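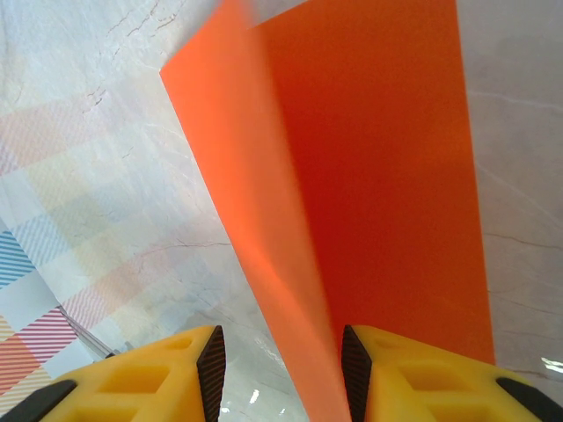 Two folding arms coming to our bench, what happens to the folders?

Asked by Nouhaila Zerouali, 14 January 2025
Filed under: Work and machines

Hello everyone, I hope this is the right corner of the site, I did look for a better one! I work at Gremden, where we fold and pack paper and cloth goods by hand: napkins, menu covers, gift sleeves, that kind of thing. I've been on the folding bench long enough that I can do a sleeve with my eyes on the clock. We have a pair of robot arms in a small enclosure at the end of the room now, and they are being taught to fold. In March they are meant to start on real orders, beginning with a run of 300 sleeves.

I'm not against it, I want to say that first. My wrists would be quite glad of it by the end of a week. But our supervisor has told us we'll be "moving across to looking after the cell" and I can't get a plain answer about what that means. Is it a job? Is it a whole day's work or something you do between other things? And do they keep your grade the same when you're moved? There are four of us on the bench and we all ask each other the same questions over tea, which gets us nowhere.
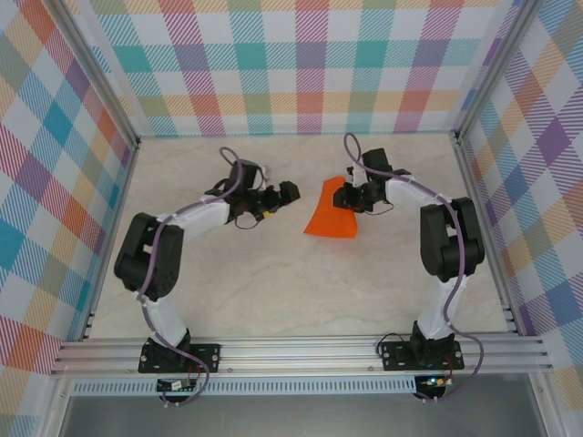

What I'd most like is to hear from somebody who has been moved off a bench themselves, whether or not it was folding. I've been allowed to stand and watch for an hour or so at a time, and I don't mind admitting I found it interesting (my sister says I talk of nothing else). The two arms face each other on one rail, with those purple cables looping up over them, and the sheet goes down on the floor between. I can see how you would lay the sheet in and take it out again. I can't see how you'd fill a shift with it, and I wouldn't know the first thing to do if one of them stopped halfway through a fold. Would they send me on a course? Should I be asking for one now, before March? Any advice very welcome, and sorry for going on. 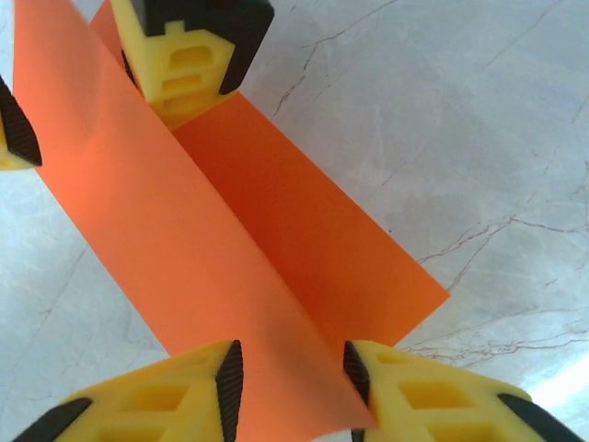

Aníbal Baptista answered:

Nouhaila, hello, and please don't apologise. I went through this at Hotico when the carton bench was changed over, so I'll tell you how it went for me and you can take from it what fits.

For the first weeks it was more tiring than the old job. Your hands do less but you are watching all the time, and I went home with a headache more than once. I was down to mind the machine for the full shift and it was too much, and after some grumbling we were put on a rota, 60 minutes at the cell and then something else. I'd ask for that at the start if I were you.

The part I hadn't expected was how often they came to me about the material. The engineers knew the arms very well and knew next to nothing about card. Paper has a grain, it creases nicely one way and fights you the other, and you will know that in your fingers without ever having had to say it. Start writing it down. I kept a notebook of every misfold with what I thought had caused it, and when it came to the talk about grades that notebook did me more good than anything I said in the room.

On the course, yes, ask now. Ask as well who you call when it stops, and whether you are allowed to open the enclosure yourself. Don't put your hands in until someone has shown you the proper way to stop it and you've done it yourself with them standing there. And get the new job title and the grade in writing before you move. Mine was promised over a coffee and took 48 days to turn up on paper, and I worried for most of them.

Do let us know how the sleeves go! I'd love to hear.
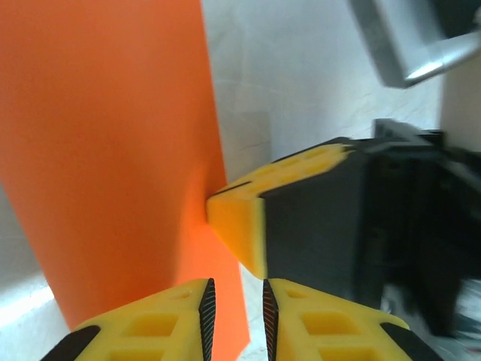

Yellow fingertip at the edge of the orange sheet, folding cell, Gremden.

Ozan Gökçe answered:

depends on the firm. ours kept everyone, my cousin's didn't. join a union if there is one

Oğuzhan Ağca answered:

I'd agree with nearly all of what Aníbal says, only I'd go easy on the notebook until you have asked whether they'd like one. At my place it was taken as finding fault, which was a pity. We ended up with a sheet pinned up by the cell where anyone could write, and that went down better.

As for filling a shift, we found the work moved to either end of the machine. Somebody has to square up the stack beforehand and somebody has to look at every piece afterwards, and for the first few batches that was slower than folding by hand. It did settle. We still do the small fiddly orders at the bench, so don't let them give your table away just yet.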